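Table wipe task – rules FAQ
Podthorpe site, small room. Updated 29/07/2026

Quick answers to what people keep asking. If yours isn't here, ask Torunn Eide before you run anything, not after.

Who does this apply to?
Everybody who sets up, runs or reviews the table wipe task. Visitors from Plellville too. Same rules, no short version.

Do I need sign-off before my first session?
Yes. One shadow session, one supervised session, then you're on the list. Sign-off from Tasard does not carry over – their table is a different height and their stop procedure is different.

What goes on the table?
Cloth, spray bottle, marker cube, the small display. Nothing else. No coffee, no phones, no keys. If you need to write something down, use your lap or go outside.

Does it matter where things go?
Cube goes near the front edge, faces clean, one marker up and one facing front. Cloth and bottle can move between runs, and should. Don't put them back in the same spot every time, we had a whole batch from October where the bottle never moved and 233 runs were no use for training.

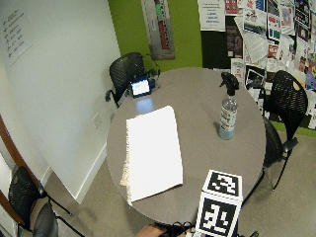 Table with folded cloth, spray bottle and marker cube.

Can I swap the cloth for a different one?
Yes if it's on the approved list. Log the change. White or light cloths are fine. Folded flat at the start of the run, fringe or no fringe, doesn't matter.

What about the bottle?
Label stays on. Must be readable. No refilling with something other than what the label says, ever, even water. If the label comes off, bottle is out of use until it gets a new one. Bottles without labels go in the tray by the sink.

Who sprays, the person or the robot?
Depends on the run sheet. If it says person, you spray, put the bottle down, hands clear, then start. If it says robot, hands clear from the begining. Never both in one run.

What counts as hands clear?
Both hands off the table and behind the rim. Not resting on the edge. For resets you can reach in, but motion has to be stopped first and you say "in" out loud. Say "out" when done. Yes, even if you're alone in the room.

Cables?
Down and off the tabletop. Nothing should cross the work area. If a cable has to come up past the rim, hold it or tape it before the run starts and check it again after every reset.

Where do the chairs go?
Pushed back so the arm can't reach them at full stretch. Nobody sits in the chair on the far side during motion. Sitting elsewhere is OK if you can get to the stop without standing up.

How fast can it go?
Slow setting for anybody in their first month. After that whatever the run sheet says. Don't raise it to catch up on numbers.

What's the target anyway?
1,912 accepted runs for this round. We have 832. No daily quota, please don't invent one.

When is a run rejected?
Cube moved or covered. Bottle tipped over. Person reached in without a stop. Display off or showing an error. Wrong cloth logged. You don't need permission to reject your own run, just mark it and go on.

So tipped bottle = delete the file?
No! Mark it, keep it. Failed runs get used for other things. Deleting needs Torunn's OK in writing.

What do I do about a spill?
Stop. Power down the arm. Wipe by hand with paper, not with the task cloth. Check the carpet under the table as well. Then write it up – form 313, one page, takes two minutes.

Is there an outside standard we follow?
We did our own risk assessment for this task and these are the house rules that came out of it. They don't replace the manual for the arm. If the two disagree, stricter one wins. The Saraç checklist is for the kitchen task only, please stop using it here.

Can I take pictures in the room?
Of the table, yes. Of people, ask them first. Don't post anything that shows names on papers or run sheets.

How often do these rules change?
When something goes wrong or somebody finds a better way. Old printouts get thrown out the same day. If your copy doesnt have the date at the top, it's old.

I saw someone break a rule, now what?
Tell them. If it was a stop or hands rule, tell Torunn as well. You won't be in trouble for it and most times they won't either.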